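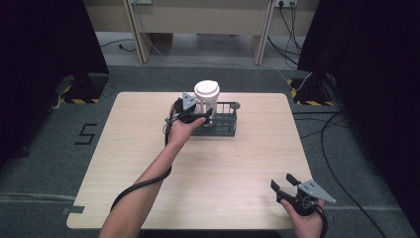 지원 요청 > 데이터 수집 > 양손 그리퍼

제목: 왼손 그리퍼 벌림값이 내려놓는 순간에 고정됨
상태: 해결됨 (후속 작업 남음)
우선순위: 높음
접수일: 2025-10-05
접수자: Amparo Tejada
현장: Mustcombe 수집실
소프트웨어: Vunari 기록기, Donach 변환기
작업명: 뚜껑 있는 컵을 바구니로 옮기기

증상

왼손으로 흰 컵을 집어 짙은 회색 바구니에 내려놓는 작업을 기록하고 있습니다. 오른손은 테이블 앞쪽 모서리 근처에서 턱을 벌린 채 대기합니다. 영상에서는 왼손이 컵을 놓고 빠져나오는데, 같은 구간의 왼손 벌림값은 컵을 쥐고 있을 때 값 그대로입니다. 값은 손이 테이블 앞쪽으로 돌아온 뒤에 한꺼번에 열림으로 바뀝니다.

오른손 벌림값은 정상입니다. 양손의 위치와 자세 값도 영상과 맞습니다. 기록기 화면에는 경고가 뜨지 않았고 파일도 정상 종료로 저장됐습니다. 변환 후 재생 화면에서 손 모양과 벌림 그래프를 같이 띄웠을 때 처음 발견했습니다.

이대로 학습에 넣으면 컵을 놓지 않고 손을 빼는 동작으로 배울 수 있어서 이 작업의 업로드를 중지해 두었습니다.

재현 방법

1. Vunari 기록기에서 양손 설정을 불러온다.
2. 양손 턱을 완전히 닫았다가 완전히 열어 영점을 잡는다.
3. 왼손으로 컵을 집어 바구니 위로 옮긴다.
4. 컵을 내려놓고 손을 뒤로 뺀다.
5. 재생 화면에서 왼손 벌림값을 영상과 비교한다.

매번 나오지는 않습니다. 바구니가 테이블 먼 쪽에 있을 때 나오고, 가까운 쪽에 두면 나오지 않았습니다.

진행 기록

09:40 / 수집 지원
접수했습니다. 원본 기록과 변환된 기록을 둘 다 보내 주세요. 변환 전 원본에서도 값이 고정되어 있는지 먼저 확인하겠습니다. 기록기를 다시 설치하거나 설정 파일을 덮어쓰지 말아 주세요.

10:05 / Amparo Tejada
원본과 변환본을 공유 폴더에 올렸습니다. 3895번 기록이 가장 뚜렷합니다. 바로 앞 기록은 정상이니 비교용으로 쓰시면 됩니다. 두 기록 사이에 장비를 벗거나 기록기를 재시작한 적은 없습니다.

10:50 / 수집 지원
3895번 원본을 열어 봤습니다. 변환기 문제로 보이지는 않습니다. 원본의 왼손 벌림 채널에 800 ms 동안 새 값이 들어오지 않았고, 기록기가 마지막 값을 반복해서 채웠습니다. 변환기는 받은 값을 그대로 옮겼습니다.

같은 구간에서 왼손 자세 채널은 끊기지 않았습니다. 두 채널은 신호선이 다르므로 벌림 센서 쪽 선이나 커넥터를 먼저 봐 주세요. 점검 전에 현재 선 배치를 메모해 두세요. 나중에 원래대로 돌려 재현해야 할 수 있습니다.

11:15 / Amparo Tejada
현재 배치는 이렇습니다. 굵은 검은색 편조 케이블이 왼쪽 팔뚝을 감고 손목 아래를 가로질러 팔 왼편으로 내려갑니다. 가는 선들은 손목 왼쪽에서 고리를 만든 다음 그리퍼 옆을 따라갑니다. 오른손은 검은 선이 손목 오른쪽을 따라 내려오는 방식이고 감은 데가 없습니다.

커넥터는 눈으로 보기에 끝까지 꽂혀 있습니다. 핀이 휜 것도 없습니다.

11:30 / 수집 지원
기록을 시작하고 컵 없이 다음 세 가지를 각각 따로 해 주세요.

가. 팔을 가까이 둔 상태에서 왼손 턱을 계속 여닫기
나. 팔을 바구니 위치까지 뻗은 상태에서 왼손 턱을 계속 여닫기
다. 팔을 뻗은 채 손목을 안쪽으로 돌리면서 턱을 계속 여닫기

여닫는 속도는 일정하게 유지해 주세요. 끊긴 구간을 그래프에서 찾기 쉬워집니다.

12:10 / Amparo Tejada
결과입니다.
가: 끊김 없음
나: 끊김 없음
다: 끊김 있음, 손목을 되돌리면 값이 다시 들어옴

바구니가 멀리 있으면 컵을 바로 세워 내리려고 손목을 더 돌리게 됩니다. 가까이 두었을 때 증상이 없던 것과 맞습니다.

12:25 / 수집 지원
확인했습니다. 손목을 돌릴 때 굵은 케이블이 가는 선을 누르거나 당기는 것으로 추정합니다. 굵은 케이블을 팔뚝에 감지 말고 팔꿈치 쪽에서 한 번 고정한 다음 팔 바깥쪽으로 내려 주세요. 가는 선은 손목에서 여유를 두되 그 여유분이 굵은 케이블 밑에 들어가지 않게 해 주세요. 고정 띠는 피부가 눌리지 않을 만큼만 조입니다.

13:40 / Amparo Tejada
배치를 바꾸고 '다' 시험을 다시 했습니다. 끊김이 줄었지만 없어지지 않았습니다. 손목을 끝까지 돌리면 짧게 끊깁니다.

13:55 / 수집 지원
그러면 선 자체도 의심해야 합니다. 양손의 벌림 센서 선을 서로 바꿔 끼우고 같은 시험을 해 주세요. 설정 화면에서 좌우 채널 이름은 바꾸지 말고 그대로 두세요. 이 시험 기록은 학습용 폴더에 들어가지 않도록 작업명을 '점검'으로 지정합니다.

14:30 / Amparo Tejada
바꿔 끼웠습니다. 이번에는 오른손에서 끊기고 왼손은 깨끗합니다. 증상이 선을 따라갑니다. 문제의 선은 빼서 표시해 두었고, Mac Giolla에서 받은 예비 선으로 교체했습니다.

15:20 / Amparo Tejada
예비 선으로 '가', '나', '다' 모두 끊김 없습니다. 바구니를 테이블 먼 쪽에 두고 실제 작업도 기록했습니다. 컵을 놓는 순간과 벌림값이 열리는 순간이 재생 화면에서 일치합니다. 선을 바꾸면서 영점도 양손 모두 다시 잡았습니다.

질문이 있습니다. 이미 찍은 기록은 전부 버려야 합니까? 영상과 자세 값은 멀쩡하니 벌림값만 영상 보고 채워 넣을 수 있는지 궁금합니다.

15:45 / 수집 지원
수동으로 채우는 것은 권하지 않습니다. 컵을 놓는 순간은 턱이 컵을 가려 정확한 시점을 잡기 어렵습니다. 다음 기준으로 나눠 주세요.

- 벌림 채널에 끊김이 없는 기록: 그대로 사용
- 끊김이 이동 중에만 있고 앞뒤 값이 같은 기록: 보류 폴더로 이동, 저희가 검토
- 끊김이 집기 또는 놓기 구간과 겹치는 기록: 제외

원본은 제외한 것도 지우지 마세요. Donach 변환기의 검사 항목에 '반복값 길이'가 있는데 기본값이 꺼짐입니다. 켜고 한계를 6프레임으로 지정하면 해당 기록이 목록으로 나옵니다. 턱을 가만히 쥐고 있는 구간도 걸릴 수 있으니 원본의 수신 시각 열을 함께 보셔야 합니다. 수신 시각이 계속 갱신되면 실제로 값이 변하지 않은 것이고, 수신 시각까지 멈춰 있으면 끊김입니다.

16:50 / Amparo Tejada
검사를 돌려 분류를 마쳤습니다. 오른손 기록은 걸린 것 중에 수신 시각이 멈춘 것이 없습니다. 대기 중에 턱을 계속 벌리고 있어서 걸린 것들이라 그대로 두었습니다. 왼손은 안내하신 기준대로 옮겼습니다. 3895번은 제외로 넣었습니다.

17:05 / 수집 지원
보류 폴더를 확인했고 사용 가능하다고 표시했습니다. 업로드 중지를 해제해도 됩니다. 제외된 만큼은 바구니를 먼 쪽에 둔 조건으로 다시 찍어 주세요. 빠진 기록이 그 조건에 몰려 있어서 그냥 두면 가까운 위치의 예제만 많아집니다.

조치 요약

원인: 왼손 벌림 센서 선 불량. 팔뚝에 감긴 굵은 케이블 배치가 증상을 더 자주 나오게 함.
조치: 센서 선 교체, 케이블 배치 변경, 양손 영점 재설정.
데이터: 끊김이 집기·놓기와 겹친 기록 제외, 원본 보관.

후속 작업

- 먼 위치 조건 재촬영 (담당: Amparo Tejada)
- 작업 시작 전 점검표에 손목 돌리며 턱 여닫기 추가, 3회 반복 (담당: Amparo Tejada)
- 수신 시각이 멈추면 기록기 화면에 경고 표시. Vunari 12월 배포분에 반영 예정 (담당: 수집 지원)
- 불량 선 반송 (담당: Mustcombe 수집실)

반송 번호가 나오면 이 건에 이어서 적어 주세요.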